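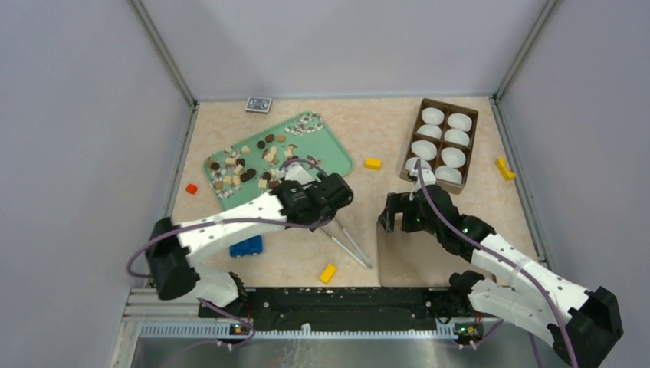 Saturday tidy thread, April 2020

1/ Right, I'm finally dealing with the green tray. It's been collecting bits for ages and I can't look at it anymore. Come along if you've got nothing on (I know you've got nothing on).

2/ The tray's a Rolluvdale, the mint one. I paid 12 bucks for it at a market in July and it was meant for drinks. It has never once held a drink.

3/ Rule for today, stolen from Keegan MacLeod: 30 minutes, timer on, whatever hasn't got a home by the end goes in the maybe box. The maybe box is already pretty full, so wish me luck!

4/ Blocks first. They get everywhere — on the tray, off the tray, under my foot at 2 in the morning.
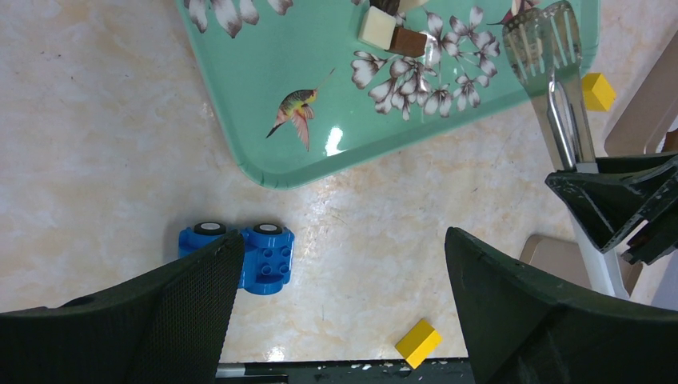

5/ There's a yellow one that never stays with its mates, and I've given up and decided that's just its personality. The wooden ones go in the old biscuit tin.

6/ The blue brick car is staying out. I'm not taking that apart for anyone. Look at its little wheels.

7/ Kitchen tongs go back in the drawer, where I'll want them for snags tonight anyway.

8/ I'd half forgotten how nice the hummingbird is, and the white flowers too. Woo-jin Jang reckons I should hang it on the wall. Tempting, but then where would I put all my stuff?

9/ Timer's gone. Kettle on — back later to do the drawer.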